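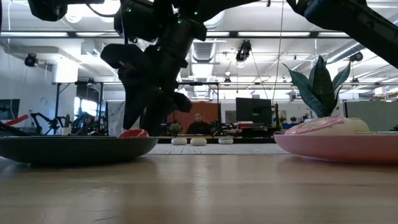
Tabletop and Tableware Care: Frequently Asked Questions

Can a bowl or plate stand directly on the wood?
Yes, provided the foot is smooth. Unglazed feet scratch the finish. Fit felt pads or use a mat.

How is the light wooden top cleaned?
Wipe along the grain with a damp cloth, then dry. Do not use scouring powder – it dulls the finish.

Can a houseplant be kept on the table?
A snake plant is suitable. Use a saucer with a raised rim and empty it within 12 hours of watering.

How are marks from pink icing removed?
Lift the residue with a plastic scraper. Wipe with lukewarm water and a drop of dish soap. Food coloring left overnight may need up to 3 passes.

Does the pink plate have a matching bowl?
No. Bowls are sold separately, in dark gray only.

Who handles refinishing requests?
Vilgot Åberg, Fallalstead workshop, extension 791. Include the order number and a close-up of the damaged area. Replies are sent within two working days.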